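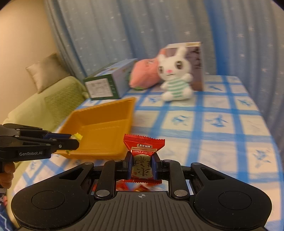 Figura 3. Clasificación de caramelos con dos pinzas de mano. Un envoltorio rojo sujeto entre las puntas de la pinza; la segunda pinza, sobre la bandeja naranja.

4. Grabación de episodios con objetos pequeños envueltos

Esta sección supone que las dos pinzas ya están emparejadas con Etuseck y que la calibración de apertura se hizo el mismo día. Si la calibración es de ayer, repítala. El programa la da por válida durante más tiempo del que nosotros recomendamos.

4.1. Preparación

1. Coloque la bandeja sobre la superficie de trabajo. Una cama o un sofá sirven, pero se hunden al apoyar la mano y la altura del borde cambia de un episodio a otro.
2. Compruebe que las puntas cierran en paralelo.
3. Deje los objetos del fondo donde suelen estar. Ordenar la habitación produce grabaciones muy limpias y modelos que solo funcionan en habitaciones ordenadas.
4. Abra Saludo, cree una sesión y elija la plantilla «Dos manos, bandeja».

4.2. Grabación

1. Empiece con ambas pinzas abiertas y a la vista de su propia cámara.
2. Pulse Iniciar y espere el tono.
3. Tome un caramelo por los lados del envoltorio. Si lo toma por el borde rizado, el envoltorio gira y la etiqueta deja de verse.
4. Manténgalo quieto un momento antes de moverlo.
5. Suéltelo en el lugar indicado por la plantilla y abra la pinza del todo.
6. Pulse Detener. Cada episodio admite hasta 11 agarres; pasado ese número, el archivo se divide y la segunda parte suele quedar sin etiqueta.

Nota: los agarres fallidos también se guardan. Márquelos como «fallo» y no los borre. Un conjunto sin fallos queda muy bien en una presentación y enseña muy poco sobre cómo recuperarse de uno.

Precaución: no apriete para asegurar el agarre. El sensor registra la apertura, no la fuerza, y el modelo no tiene manera de saber que usted estaba apretando.

4.3. Cuántos episodios hacen falta

La documentación comercial de Jodico habla de 3.000 episodios por tarea. Tómelo como una cifra de catálogo. En nuestra prueba interna con envoltorios brillantes usamos 994 y la mejora se estancó mucho antes del final — casi todos eran el mismo gesto repetido por la misma persona. Cambie de operador, de luz y de posición de la bandeja antes de pensar en sumar más.

4.4. Revisión

1. Abra la sesión en Nuvar y reproduzca al menos 3 episodios completos, elegidos por usted. La selección automática tiende a mostrar los buenos.
2. Compare el instante de cierre en las dos pinzas. Si hay desfase, vuelva al apartado de sincronización.
3. No se fíe de la puntuación de calidad. Mide nitidez y duración; un episodio nítido en el que no se recoge nada puede recibir la nota máxima.
4. Exporte solo las sesiones revisadas.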